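Zellora Apartments, Fultow: One-Bedroom Unit, Four-Night Stay

Rating: 3.5 out of 5

Location and access

The building is on the inland side of Fultow, two blocks uphill from the ferry landing. The walk takes ten minutes with a rolling suitcase, and the last part is steep and paved with uneven stone. Taxis from the landing will not always accept such a short trip. Guests with heavy bags should ask the property to send its cart, which runs until 8 p.m. and has no charge.

Entry is by keypad. The code arrives by text message on the morning of check-in and works for both the street door and the unit door. My code failed at the street door on the first two tries and worked on the third. The same thing happened on two later evenings, always at the street door. Pressing the keys slowly seems to help.

The elevator holds two people with luggage. It stops at half-landings, so every unit is reached by six or seven additional steps up or down. The listing says "elevator access" without mentioning this.

Layout and furniture

The unit has a bedroom, a combined living and kitchen area, a bathroom and a narrow balcony facing the harbor. Storage is better than average for a rental of this size. The closet has full-depth shelves on one side and a hanging rail on the other, and two large suitcases fit under the bed. There are only five hangers.

The sofa is firm and short. It is described as a sofa bed, but the mechanism on mine needed two people to open, and the mattress is thin enough to feel the crossbar. I would not book this unit for three adults.

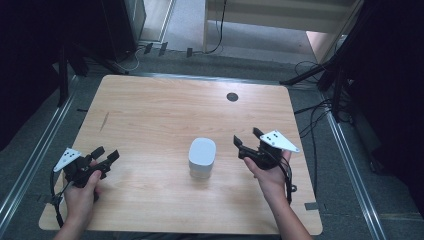 Sleeping

The bed is a queen with a medium-firm mattress and a separate topper. Blackout curtains cover the window fully except for a strip at the left side. Noise is the main issue. The first ferry sounds its horn at 6:10 a.m., and delivery vans use the lane behind the building from 5:30. With the window closed, the vans are faint and the horn is not. Units on the lane side would presumably reverse this.

The air conditioner is a split unit mounted over the bedroom door. It cools the bedroom in a few minutes and does very little for the living area. The fan has three speeds – the lowest is quiet enough to sleep with.

Kitchen

Two induction burners, a small refrigerator with a freezer shelf, a microwave and a drip coffee maker. There is no oven. Knives were dull, pans were in good condition. Dish soap and one sponge are provided, but no dishwasher tablets, although there is a dishwasher. The nearest grocery store is Citari, five minutes downhill, open until 10 p.m. It stocks tablets, bread, fruit and a reasonable range of frozen food.

Bathroom

Water pressure is strong and the temperature is stable. The shower has no ledge or shelf, so bottles go on the floor. The drain kept up without pooling. Towels are changed on the second day only; extra sets can be requested by text and came within an hour.

Internet and working

I worked from the unit for two mornings. The advertised speed is up to 100 Mbps. Video calls held without dropping in the living area. On the balcony the signal was too weak for video but fine for email. Outlets are plentiful near the kitchen and scarce everywhere else, so bring an extension cord.
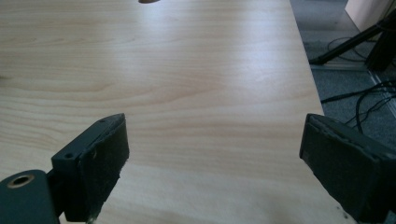
Price and fees

The total for 4 nights was 2935 in local currency, including the cleaning fee and the town tax. The deposit is a hold on the card and was released on the third day after checkout. Chidiac, the guesthouse closer to the landing, quoted slightly less for the same dates with breakfast included, but has no kitchen and no elevator.

Checkout is at 10 a.m. Bags can be left in the locked room beside the mailboxes until the evening ferry.

Summary

Good: storage, shower, internet, bag room.
Bad: ferry horn, sofa bed, half-landing steps, street door keypad.
Suitable for one or two people staying up to a week. I would book it again outside July, when the ferry schedule is lighter.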